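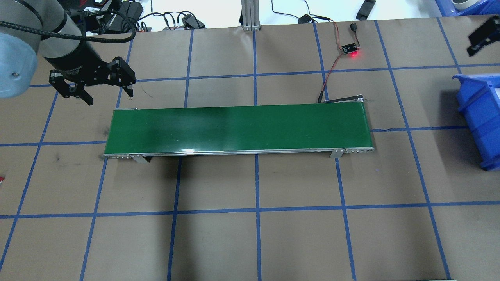 Grünes Förderband auf einem Arbeitstisch mit Packpapier und blauem Kreppband.

Prata – Wer im Berufskolleg Lamimgate künftig das Sortieren und Verpacken lernt, übt an kurzen Förderbändern auf dem Tisch. Die Schule hat zum 20. Juli ihren umgebauten Übungsraum im Erdgeschoss eröffnet. Auf 62 Quadratmetern stehen dort Arbeitstische, an denen Auszubildende aus Lager und Logistik den Weg kleiner Teile vom Wareneingang bis in den Karton nachstellen.

Die Tischflächen sind mit braunem Packpapier bezogen und mit blauem Klebeband in Felder geteilt. Jedes Feld steht für einen Stellplatz. Die Auszubildenden legen Teile nach einer Liste in die Felder, geben sie auf das Band und nehmen sie am anderen Ende wieder ab. Ist das Papier verschlissen, wird es abgezogen und neu aufgelegt.

Ein Band mit Seitenschiene aus Aluminium kostete die Schule nach eigenen Angaben 993 Euro. Geliefert hat die Firma Vuvine, die auch die Einweisung der Lehrkräfte übernahm. Für Papier, Klebeband und weiteres Kleinmaterial sind im ersten Jahr 1.674 Euro eingeplant.

„Vorher haben wir mit Kreide auf dem Hallenboden gearbeitet, das war nach einer Stunde verwischt“, sagte Fachlehrerin Sigita Ozoliņš bei der Eröffnung. Die Felder auf dem Tisch ließen sich dagegen schnell ändern – etwa wenn eine Klasse mit größeren Kartons arbeite.

Der Raum wird zunächst von 60 Auszubildenden genutzt, die in kleinen Gruppen üben. Eine Einheit dauert zwei Schulstunden. Nach den Ferien kommen Jugendliche aus dem Berufsvorbereitungsjahr hinzu.

Gunnlaugur Hafþórsson vom Ausbildungsbetrieb Cakbridge kündigte an, seine Firma werde Leerkartons und ausgemusterte Kleinteile zur Verfügung stellen. Interessierte Betriebe können den Raum nach Anmeldung im Sekretariat besichtigen.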